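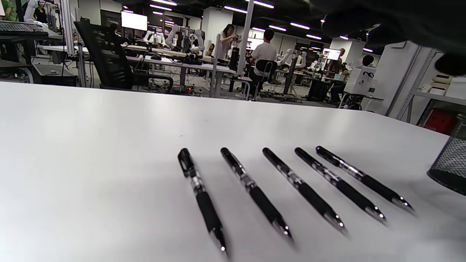
Where do people put a pen down when they have finished with it?

Most often on the open desktop, close to the writing hand, even when a holder is within easy reach.

Figure 4. Black ballpoint pens lying in a loose row on a white tabletop, with a black metal-mesh holder at the right.

4. Resting places of shared pens

We come now to the part of the Canulo study that gave us the most pleasure to write up, and that drew the most conversation whenever we talked about it over lunch. The earlier sections dealt with paper, cups and chargers, all of which have fairly settled habits attached to them. Pens are another matter. They are small and cheap, they pass from hand to hand all day long, and hardly anyone can tell you afterward where they left the last one.

Our diary keepers at the Umach and Brusetlow offices looked after 91 shared desks between them, and over the course of July they wrote down 996 resting places, one for each time they came across a pen that was not in use. We asked them to note the place in their own words and to leave the pen exactly as it was, which some of them found surprisingly hard to do! The entries were sorted afterward by Geetha Rajan, who grouped them under four headings: in a holder, on the open surface, on or inside paper, and elsewhere. The last of these took in windowsills, jacket pockets, the tops of printers and, in one memorable entry, a plant pot.

The open surface was by far the largest group at both offices. We had expected the holder to do better than it did, seeing that every desk had been given one at the start of the study, all of the same make (Yagi, the tall model). What the diaries describe again and again is a pen lying a short way from a holder with room to spare. A ballpoint is easy to lay flat and easy to pick up again from the flat, whereas dropping it into a cup asks for a little aim and a lift of the wrist. One diary keeper wrote that using the holder felt like saying she was done for the day, and several others said something close to it.

A second pattern concerns what happens when more than one pen is left out on the same desk. We had pictured a scatter, and there were certainly scatters, but a good many entries speak of pens "lined up," "next to each other" or "in a sort of fan." The row in Figure 4 is of the fanned kind: the pens lie side by side, the steepest at the left and the flattest at the right, with the writing tips all toward the lower right. In our sorting we called this a soft row, to set it apart from the strict row in which the pens are truly parallel. Soft rows were much the more common of the two in the diaries. We suspect that many people would call a desk with a soft row on it tidy, and we wish now that we had asked them.

The holders themselves deserve a word. At Brusetlow they tended to drift toward the edge of the desk as the weeks went by, pushed along by notebooks and elbows, and the further they drifted the less they seemed to be used. At Umach the desks were deeper and the holders mostly stayed put, though they also filled up with scissors, rulers and dried-out markers, so that a person returning a pen had to find a gap for it. Neither office emptied its holders during the study, and we had not asked them to. We take up the matter of crowded holders again in Section 5, together with the drawers.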